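Grosstead Repair and Reuse Room: Tubs, Trays and Lids

A small gallery from the January sort-out at the Cekside unit. Most of what comes in to us is plastic storage of one sort or another, and most of it goes out again within the month.
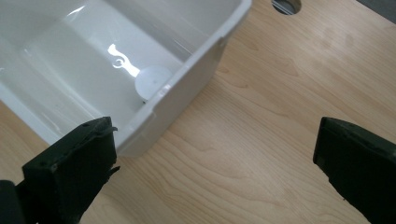 Maxine Baxter thinks we should stop taking tubs that arrive without a matching lid, as they stack badly and people hand them back a fortnight later. Her view was put to the January meeting and the answer for now is that we carry on. A tub without a lid still holds pegs, seed packets or shoes, and we have a shelf for them.

White plastic tub, with a round white piece lying in the bottom. The plastic has small scuffs and specks on it, which we don't count as damage. Tubs like this are priced at the lower rate.

How the sorting works

Everything is tipped out on the table first. Loose bits that turn up inside a tub – caps, discs, feet, the odd clip – stay with it until someone has checked whether they belong. If they don't, they go in the oddments drawer under the window, which is open to anyone who wants to look through it. Please put things back in the same section.

Tubs are then looked at for cracks, mainly at the rim and the corners. A hairline crack in the rim will usually run once the tub is full, so those go for recycling. Scuffs, faded patches and old sticker marks are fine. We wash in warm water with ordinary washing-up liquid and leave things upside down on the racks overnight. Scouring pads are not used on clear or white plastic.

Milky plastic is harder to judge than coloured plastic under the ceiling lights. Tilt the tub, look along the wall and run a thumb round the inside corners.

Numbers for the year

We handled 1,376 pieces of plastic storage last year, up from almost 3,000 mixed items of all kinds in the two years before that put together. Of those, 102 went for recycling. The rest were sold, given to the Lakance playgroup or used on our own shelves. The longest stay was a set of drawer trays that sat here for 9 months and then went to a man who wanted them for fishing tackle.

Bringing things in

The door on Oyewole Street is open from 10 am until 2 pm. Please rinse tubs before you bring them and leave lids on if you have them. We can't take anything that has held paint, oil or garden chemicals.

Comments (3)

petra_w
I'm with Maxine on the lids. I have four tubs in the loft and not one of them closes.

Dunstan
Do you take the big under-bed boxes? Mine has lost a wheel but is otherwise sound.

Reuse Room
Yes, bring it along – there may be a wheel in the oddments drawer. Otherwise it can go out as it is with a note on it.

Contact us | © Grosstead Repair and Reuse Room | Back to top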